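**Re: [adari-data] Card slot task, episode count and rejects**

Pushed the Wednesday batch to the Skavex bucket. It brings the card slot task to 1,667 accepted episodes against the target of 2,000.

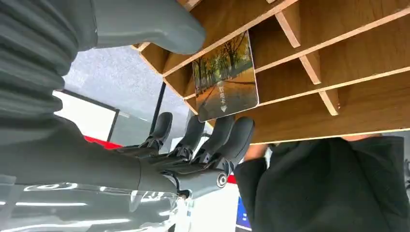
Answering the points from the last message:

> Are near misses at the shelf being kept? We only see clean episodes in the index. Also, is wrist video synced to the finger joint log, or do we have to align it ourselves?

Near misses are kept, but they carry the `partial` tag and the default index filters them out. Set `include_partial: true` in the loader config. There are 38 of them in this batch. Please don't merge them with the accepted set until the Sjögren labels are in, as the tag doesn't yet say which finger lost contact.

Video and joint log share a clock from this batch on. Older batches can be off by up to 5 frames. The alignment script is in `tools/` and takes the batch folder as its only argument.

Two more things:

- Hero checkpoints trained before October expect the old slot numbering (bottom row first). Remap or retrain.
- Episodes where the thumb blocks the wrist view of the card during the approach are still accepted. If that hurts your grasp head, send me episode IDs and I'll add a tag.

Next upload goes to the same bucket, same folder layout.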